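Stop buying the clever gripper first

I have spent most of this winter comparing grippers, and I have come out of it with an opinion that will annoy at least two people I share a kettle with. Most of us are testing the wrong thing. We line up fingers and motors and controllers, we make a lovely spreadsheet, and then we choose whichever one picked up a block the most times. I've done it myself, more than once, and I've bought the wrong hardware off the back of it.

Let me go back a bit. When we set up the bench at Meslow we had money for one good pair of arms and not much left for what goes on the ends of them. So the grippers became the argument. Wyn Maddocks wanted the Bowen fingers, which are plain and pointy and have about as much charm as a pair of pliers. I wanted the Grullano set, which had a brochure. I'm easily led by a brochure. It had a force curve in it, and a picture of an egg.

We did what everybody does and ran the block test. Wooden cubes, foam cubes, 32 picks for each gripper, same starting spots, same controller settings. The Grullano won by a mile and I was unbearable for the rest of the day. Then on the Tuesday we tried things out of a bathroom cabinet and it all fell to bits.

I do recommend the bathroom cabinet, by the way. A toothbrush is a horrible object if you're a gripper. It's long and thin, it's heavier at one end than you think, and the handle is hardly ever the same shape all the way along. It rolls when you want it still and sits still when you want it to roll. Put several down close together and you've got a proper job on your hands, because the fingers have to get in beside one without shoving its neighbour. And then, if you want to pass it from one arm to the other, both ends matter at once, and whatever slop you've been ignoring in your calibration comes and introduces itself.

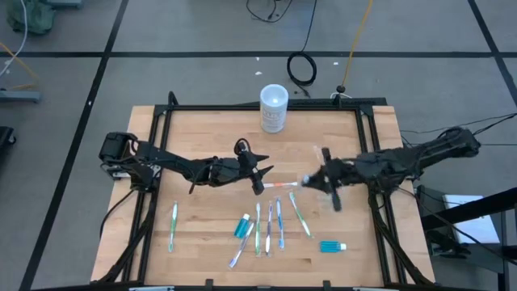

Snežana Vidmar read a draft of this and wrote back that I was being unfair to blocks. Her point was that a block tells you whether the gripper works, and a toothbrush tells you whether the whole cell works, and if you skip the first you'll never know which bit to blame when the second goes wrong. She'd lost a fortnight at Tritley that way, swapping fingers over and over when the fault was a camera mount with a loose screw. "Do the boring test," she wrote, "and write the number down, and then go and have your fun."

Fair enough, and I've changed my mind a little because of it. I still run the blocks. I just don't let them choose any more. They go in the notebook as a health check, like looking at the tyres before a long drive, and if the number's much lower than last time I go hunting for the screw.

What I won't budge on is the ranking. Over 16 handovers with each set, arm to arm, the Bowen fingers dropped 2 and the Grullano dropped 15. Same arms, same operator (me, with cold hands and a bad attitude), same objects. I wanted it to go the other way! I'd told people it would. The soft wide pads that were so good at hugging a cube were far too fat to get under a handle lying flat, so they came down on top of it, pushed, and fired it sideways. When they did get hold of one they covered so much of the handle that the other arm had nowhere to grab.

So shape beat cleverness, at least on our bench. I don't think that's a law of nature. If you're packing oranges, buy the soft pads and be happy. But I hear people talk about finger force and feedback rates for a whole afternoon and never once ask how thick the finger is at the tip, and it's the first thing I'd ask now. Take a ruler to the demo. Salespeople hate it.

Then there's the camera question, and I've got opinions there too. For a long time I thought the overhead view was the one that counted and the wrist cameras were a nice extra, a bit like heated seats. You can see the whole table from up top, you know where everything is, what more do you want? Well, you want to know what's going on in the last inch or so, which is exactly where the gripper itself gets in the way. From above, a closing gripper is mostly the back of a gripper. I must have watched a dozen replays where everything looked perfect from overhead right up to the moment the thing wasn't in the fingers.

The wrist view has its own troubles, mind you. It swings about, it makes some people queasy, and the fingers take up a great chunk of it. Half of what you see is your own hardware and the other half is whatever the arm happens to be pointing at, which is quite often the far side of the room. Anyone training a controller on that footage has to live with a background that never sits still. 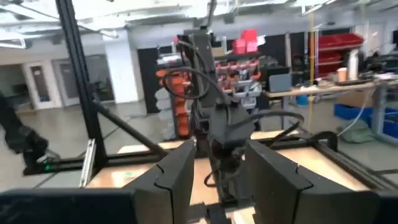

Which brings me back to fingers, because the camera and the gripper are really one purchase and we keep making it as two. A fat finger doesn't only miss the handle, it hides it. With the Grullano pads on, I'd lose sight of a toothbrush well before contact and end up steering from memory. With the Bowens I could keep an eye on it nearly all the way in. I'd put a fair bit of that difference in drops down to plain seeing, and I can't prove it, as I never thought to run the Grullanos on the overhead view alone. If somebody would like to do that and tell me I'm wrong, please do, I'd be glad of the company.

Wyn's view is that I should stop comparing bits and compare setups. Pick a job you care about, put the whole lot together the way you'd really use it, and run it until you're bored. Don't tune one set for a week and give the other a quick go before lunch (guilty). Swap the order round halfway through, as you get better at driving the arms as the day goes on and whichever set goes second gets the benefit. I'd add one of my own, which is to write down the near misses. A brush that gets across but ends up twisted in the fingers counts as a success in most people's tables, and it's no good at all if the next step is putting it in a cup.

I'd also say a word for cable slack. It sounds like housekeeping, but a cable that pulls tight at full reach changes how the wrist moves, and if one arm has more slack than the other you're not comparing grippers, you're comparing cable runs. We re-routed ours in December and two of my favourite conclusions went in the bin the same afternoon. I'd had a whole theory about left and right.

The Grullano set is in a drawer at the moment. I haven't given up on it, and I've been wondering whether you could get away with filing the pads down at the tips, though Wyn says that'll finish off the warranty and probably the pads as well. If anyone's tried it, I'd like to know what you used and how much you took off before they started to tear.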